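Fustard Arm Build Guide
Section 6: Sink and Rack Station, Plate Handling

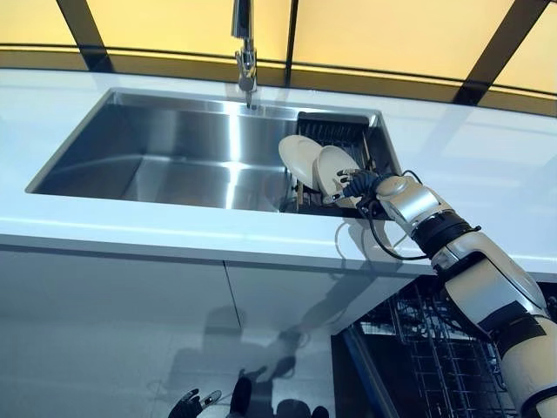 Before starting this section, finish the joint calibration in Section 4 and confirm that both hands open and close fully under manual control. The steps below apply to the right arm. The left arm stays parked during all plate work until Section 7.

Revised 13 February 2020 by Njoroge Makokha. Cable routing notes by Mircea Onu.

6.1 Routing the hand cable

1. Power down the arm at the bench supply and wait for the joint lights to go out.
2. Plug the hand cable into the wrist socket. The connector is keyed and seats with a click.
3. Run the cable around the outside of the arm, leaving a free loop between the wrist and the forearm.
4. Turn the wrist by hand through its full travel in both directions. The loop must not go tight at either end.
5. Fasten the cable along the forearm. Do not put a tie on a joint band.

Note: The loop hangs below the hand when the arm reaches forward. Builds made before September used a shorter cable and have no slack at full reach. Replace the cable before continuing.

CAUTION: Keep the loop clear of rack wires and the dishwasher door. A snagged loop can pull the connector out of the wrist while the hand is closed on a plate.

6.2 Setting the rack position

1. Place the rack at the right end of the basin and push it against the wall of the sink.
2. Stand one plate upright in the rack.
3. In the Barasa console, open Stations, then Sink, then Teach.
4. Jog the hand to the lower edge of the plate and press Store.
5. Jog back to the clear position above the counter and press Store again.
6. Lift the rack out, put it back, and run the stored move at low speed with the hand open. If the fingers miss the rim by more than 3 mm, repeat from step 1.

Note: Polished steel and glossy counters return false depth readings. If the plate edge jumps around in the console view, turn down the lights over the sink or raise the filter setting one step at a time.

6.3 Setting the grip

1. Set grip force to 152 on the console scale.
2. Close the hand on the plate rim. The fingers should wrap the rim without tilting the plate in its slot.
3. Raise the plate until it clears the wires, hold, and lower it again.
4. If the plate slips, increase the setting by 4 and repeat. Stop when three lifts in a row hold.

CAUTION: Do not teach the grip with glass or thin china. Use plates you can afford to break.

With two plates in neighboring slots, always pick the nearer one first. The hand needs clearance behind the rim, and the approach in 6.2 does not check for a second plate. Zeeshan Qureshi's slot offset table is in Appendix B for racks with closer spacing.

6.4 Dishwasher transfer

1. Open the door fully and pull out the rack you intend to load.
2. Run the Grinura transfer file with the hand empty.
3. Watch the elbow as the arm passes the counter edge. Keep one hand on the stop button.
4. Run it again with one plate at low speed.

If the arm stops with fault 6, clear the door area, open the hand from the console, and return to step 2.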